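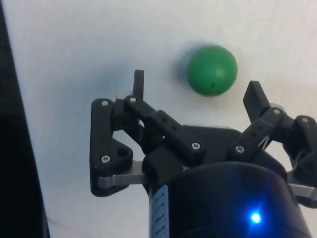
Green ones always go missing first, a reader in Caltgate wrote to me after the last gallery, because they roll into the grass and you walk right past them until the mower comes out. I believe it! I have crawled along the hedge on my hands and knees more times than I'd like to admit, and it was a green one every single time.

So welcome to the ball page, green section. It's the smallest section I have, with one picture in it so far, and it got bumped up the list after that email. If you're new, I keep balls. Any kind, any size, as long as somebody could play with it. There are 297 of them in the house right now, most of them in three big bins under the stairs, and I'm slowly getting them online one color at a time. Red and yellow went up in March and took forever.

Green, matte, on a white tabletop
Medium green, no stripe and no shine, with a slightly textured surface. Look low on the right side for the little dark speck. I love a speck – it's how you tell one plain ball from the next when you have a bin full of them.

A few things people keep asking about, so I'll put them here with the picture.

Why white? I tried showing the red ones on a brown blanket and they looked like tomatoes. White tabletops show every smudge, but the color comes out close to the way I know it, and you get that soft bluish shadow off to the side, which I think is half the fun of looking at a ball in the first place.

Do I wash them? Yes, in the sink, with warm water and a drop of dish soap, then onto a towel overnight. I don't scrub the matte ones hard. I did that once with a blue one from the Jilgate flea market and it came out with a shiny patch like an old elbow.

Where do they come from? Yard sales, mostly, and the bargain table at Zeng in Jilgate, where they sell them by the bag. The best haul I ever had was a mixed carton with Nustex printed on the lid, full of balls, jump ropes and one lonely badminton birdie (I kept the birdie too, it lives on the kitchen windowsill).

Do I sell or trade? Trade, sure. I'm short on greens and I have way too many orange ones, so if you've got a dark green or a really pale minty one, write to me. Specks welcome. Please don't mail anything before we've talked, my mailbox is tiny and the carrier already thinks I'm strange.

Blue is next, and that's a big one – two whole bins, and I haven't sorted the navy from the black yet. I need better light for that, so probably not until I've moved the lamp.

Page last updated 20/04/2018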